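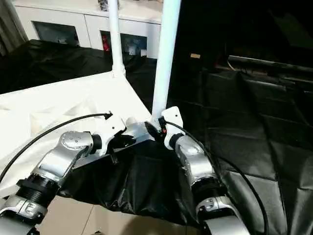
Figure 4.1 Two-arm station with both grippers near the edge of the covered work table.

Courses > Engineering > Student Projects
Contents | Previous | Next | Glossary

Chapter 4
Coordinating Two Arms

The exercises in Chapter 3 used one arm and one gripper. The arm had the whole table to itself, and any path that kept clear of the table and its fittings was acceptable. With a second arm fitted, each controller must also allow for a moving neighbour whose position changes during the task.

The case followed in this chapter is the Plakeo project, a student entry for the Ovmont handling competition in July. The team, led by Radka Nikolovski, was given 18 weeks and a fixed set of cloth-handling tasks. Its first program ran the arms in turn. This was safe but slow: a full set of trials took 92 minutes, much of it spent with one arm parked.

The second program divided the table into a left zone, a right zone and a shared strip. An arm could enter the strip only when it held a software token, which it gave up on leaving. Esmaeil Hashemi wrote the token routine and tested it over 200 trials before cloth was introduced. Cables were treated as part of the arm - a point often missed in first attempts - and each was given its own clearance.

Section 4.1 sets out the coordinate frames for the two bases. Section 4.2 deals with the shared strip, and Section 4.3 with timing. Readers who have not completed Exercise 3.7 should do so before going on, as its calibration values are used throughout.

Shares 18 | Comments 0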